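# Wire tips from the robot bench

I keep the sorting bench going at Skendside, and our little research question is a household one – can two arms learn to put loose wire away by color, the way you'd do it in a junk drawer? We count a run as good when every color ends up in its own bin. Most of what I've picked up works fine at home too, so help yourself!

**Lift first, sort second.** Grab one strand near the middle of the pile and raise it gently. Pulling sideways only tightens things (I learned this with Christmas lights, long before I had arms to blame). 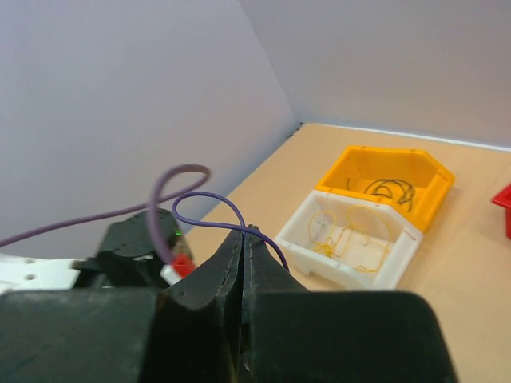 Hastby wrote in to ask whether an end grab wouldn't be better, as a loose end is easier to follow through a knot. Fair point, and we tried it over in October. End grabs gave us 51 good runs, middle grabs gave us 61, with the same number of tries for each. So I'm sticking with the middle, but if your wire is stiff, go with Hastby.

**Open bins, low sides.** Deep boxes hide the bottom strand, and that's the one that's hooked on everything else. 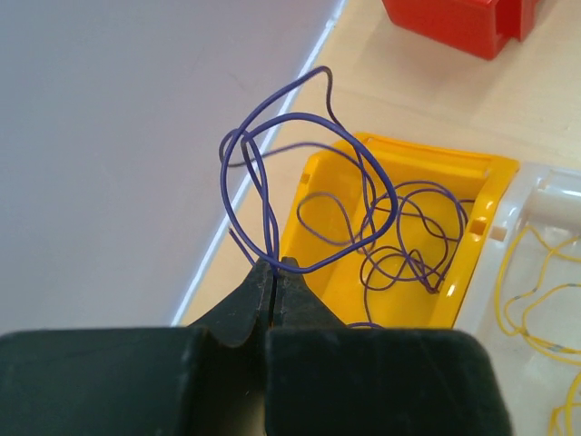 Keep the bins close together as well. When we spread ours out at Pretport, we lost 11 runs to wire dropped on the way over – all that extra travel for nothing.

**Use both hands.** Let one hold the pile while the other lifts. The Bošković method we train with adds a pause of roughly 2 seconds before the lift, and I now do that with my own phone chargers.

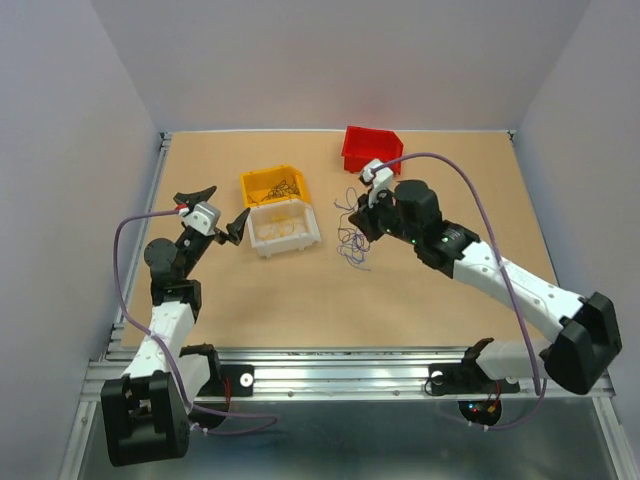
*Both arms at the bench, with the three bins and a pile of blue cable still to sort.*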